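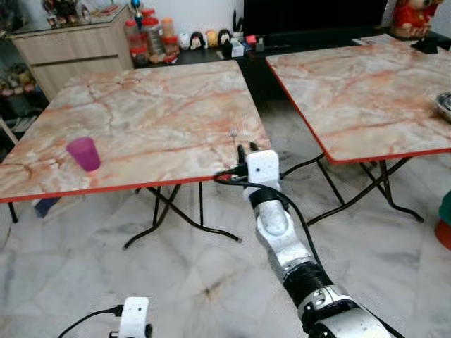

4. Setting up and folding the Tukari table

4.1 Opening the legs

1. Lay the table top-down on a rug or blanket. Do not open it on bare tile, as the corners may chip.
2. Undo the strap and swing the crossed legs outward until they stop.
3. Check that both locking catches have clicked into place.
4. With one person on each side, turn the table upright. Hold the legs, not the edge trim.

Note: On tiled floors, small differences in height can make the table rock. Turn the levelling foot until all feet sit flat.

4.2 Using two tables together

Stand the tables side by side and fit the joining clips (sold separately) under the tops. Leave them unclipped if you need to walk between them.

CAUTION: Keep fingers clear of the leg crossing when opening or closing. Do not sit or stand on the table.

4.3 Packing away

1. Clear the top — cups and bowls included — and wipe it with a damp cloth.
2. Release both catches and fold the legs flat.
3. Store upright in a dry place. Check the screws every 6 months and tighten them if needed.

For spare feet and clips in colours to match your trim, see section 6.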